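Podumow terry hand towel, purple
Reviewed in March

I bought two of these from the Pidmont site when they were marked down. Mine are for the kitchen, mostly for fruit and washing up, so I can't tell you how they'd go on a bathroom rail. I've had them for two months and they have been used every day.

The colour is a proper purple, a bit darker than the picture on the listing. The label says cotton and says to wash before first use. Do that, and do it separately. The first wash turned the water a strong pink and the second one still had some colour in it. By the third it had settled and I've put it in with other darks without any trouble.

Lint was the other problem early on. It sheds for the first few washes and you'll find purple fluff on everything, including the filter of the machine. Don't dry wine glasses with it in that time. A short go in the dryer took most of the fluff off and I haven't had to do it again.

What I like it for is oranges. We have a navel tree at the back and buy a few mandarins as well, and I rinse everything before it goes in the fridge. On a bare bench they roll. On a flat tea towel they still roll, only slower. The loops on this one are long enough to hold a round thing where you put it, even the little ones, and the cloth is thick enough that the big ones don't get knocked against the edge of whatever is underneath. 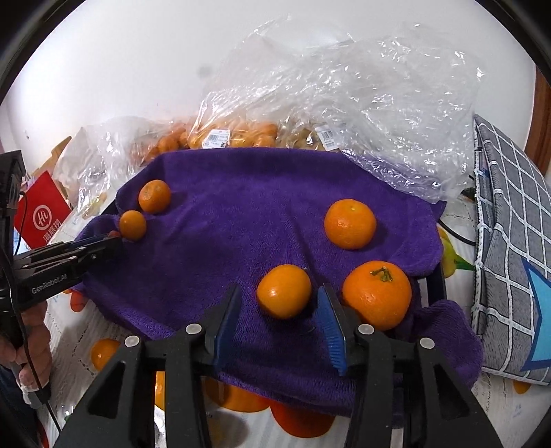 Edgardo Policarpio commented that he had the same towel in grey and found it too thick to dry properly between uses. His stayed damp overnight on the oven door and started to smell, and he went back to the thinner Soriano ones for fruit. He also asked if the purple had ever come off on a light tablecloth.

On the drying, I agree with him up to a point. It is slow. Hung over the oven door it takes most of the day in winter, and folded in half it won't dry at all. I put mine on the line in the morning and swap to the other one, so buy two if you are going to buy any. On the colour, I've had no marks on my cloth, but I wouldn't leave it sitting there wet before it's had those first washes.

The hanging loop is poor. It's a thin bit of tape caught in the hem by a few stitches, and one of mine pulled out in the second week. I sewed it back on myself. The Bretska towels I had before this had a better loop and a worse everything else.

Good for fruit and for wet hands, no good for glassware until it stops shedding. I paid full price for neither and I'd buy them again on sale. Four stars, one off for the loop.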